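Household Organisation, Module 3
Handout: Working surfaces, small boxes and the things that wait
Drutcombe Adult Learning, updated 2023-05-03

Please read this handout before the practical hour. The words in the exercise sheet are the same words as here, so it is useful to keep both papers side by side.

3.1 What we mean by a working surface

A table has a size, which you can measure, and it has a free size, which changes all the time. In this course we speak mostly of the free size. A large table with many bags on it can be a smaller working surface than a tray. When I ask you in the exercises "how big is your surface?", please answer with the free part only.

We divide the surface in two areas. The near area is where the hands do their work. The far area is where things wait. Between them there should be a border which everybody at the table understands. The border can be a strip of tape, the edge of a cloth or the joint between two tabletops. I prefer the joint, when there is one, as it does not move when somebody wipes the table.

The near area should hold one task. If the task is to sort a sewing box, then the sewing box is there and the post is not there. This sounds very simple, but in the homework of the last group it was the rule most often broken, usually by a telephone or a cup.

3.2 The far area

The far area is not a place for storage. A thing may stay there until the task is finished and then it must go to its own place. Bags are the most common visitors. A bag is difficult, for it hides what is in it, and so it can stay for days without disturbing anybody. For the homework, write on a piece of paper what each bag is waiting for. If you cannot write it, open the bag first.

Leave a hand's width free along the border. Otherwise the far area grows slowly to the front, and after a week you are working on the last 30 centimetres of the table. 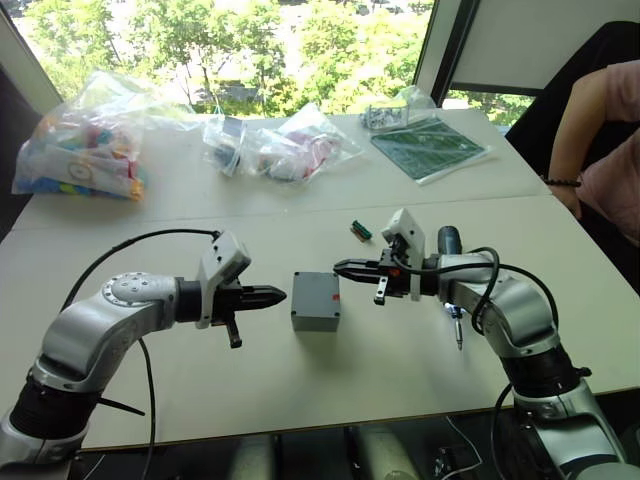

Fig. 3.1. Near area with one small grey box; bags and other items in the far area, behind the seam.

The figure belongs to both sections, 3.1 and 3.3. Look first at where the seam runs. It goes diagonally, and so the near area is not a regular rectangle. For our purpose this does not matter. A border may be oblique as long as you can find it without thinking. The two pale panels have almost the same colour, and on such a table some students like to add a thin tape on the seam. You may do it at home, but try first without.

3.3 The small box

A small box with a lid is the unit we will use for all loose things under the size of a hand: batteries, keys, plugs, clips, spare buttons. The rules for it are these.

One family of things in one box. "Small things" is not a family. "Things for the bicycle lamp" is a family.

The lid must close without pressing. If you have to press, take out what does not belong, or choose a larger box.

The label goes on the side which you see when the box stands in its place, and this is not always the lid. Decide the place first and write the label after.

When you work on a box, put it alone in the middle of the near area and turn it so that both hands come to it equally. Many people push the box to the side of their stronger hand and then hold it badly with the other. With the box in the middle, one hand can steady it and the other can open it.

For the practical hour you may use any box from home. We also have the Rikard boxes in the classroom cupboard, on the lower shelf. Please return them empty and with their lids.

3.4 The order of work

(a) Clear the near area. Move everything behind the border, also the things you think you will need.
(b) Bring one box and place it in the middle.
(c) Empty it on a cloth, so that small parts do not roll.
(d) Make the families. Stop when you have 9, even if something is left over. The leftovers go in a cup and are discussed at the end.
(e) Put back one family only and close the lid.
(f) Write the label and carry the box to its place before you begin with the next one.

Step (f) is often forgotten. A finished box which stays on the table becomes a thing in the far area, and then you have the same problem again with better labels.

3.5 Homework

Choose one table at home. Draw it from above, with the border, and mark what is waiting in the far area. Then do steps (a) to (f) with one box and write half a page on which step took the longest. Those who use the Prosalis workbook can find squared paper on the last pages. The additional reading is Fu, chapter on drawers and lids; the copy is in the reading room under number 335 and may not be taken home.

Bring the drawing to the next lesson, also if it is not beautiful.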